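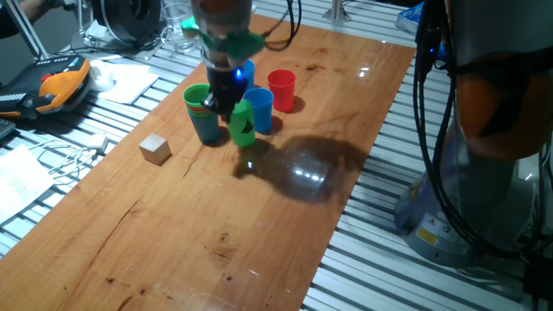

Informe de avance – Proyecto Huaranga, consumo de agua en comedores escolares
Fecha: 2026-02-20
Responsable: Yi-an Yeo

## Estado general

El proyecto sigue dentro del plazo. En enero se terminó la instalación de filtros en Kondari y se empezó en Pedari, donde faltan dos comedores por conectar. De los 74 puntos de agua previstos en el convenio, 70 ya tienen filtro y grifo nuevo. Los cuatro restantes dependen de una reparación en la tubería principal que corresponde al municipio – nos han confirmado por escrito que la obra está aprobada, pero no la fecha de inicio.

## Actividades del periodo

- Formación del personal de cocina en limpieza de filtros, seis sesiones. La asistencia fue buena en Kondari y más irregular en Pedari, por coincidir con el inventario de almacén.
- Análisis de agua en todos los puntos conectados. Un resultado de turbidez salió por encima del límite y se repitió tras cambiar el cartucho; el segundo fue correcto.
- Reposición de vajilla. Se mantiene el vaso de plástico reutilizable de colores, que se apila y ocupa poco sitio en los estantes.

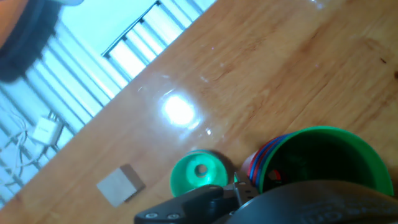 - Entrega de fichas de consumo a los comedores. El modelo anterior pedía demasiados datos y se ha reducido a una página.

## Presupuesto

El gasto acumulado se ajusta a lo previsto, salvo en transporte. El proveedor Stitent subió la tarifa de envío y la desviación es de casi 1,000 soles. Proponemos cubrirla con el remanente de la partida de imprenta.

## Próximos pasos

Conectar los dos comedores de Pedari, cerrar la compra de cartuchos de repuesto y recoger las primeras fichas. Necesitamos su respuesta sobre el cambio de partida antes de emitir el siguiente pedido a Stitent.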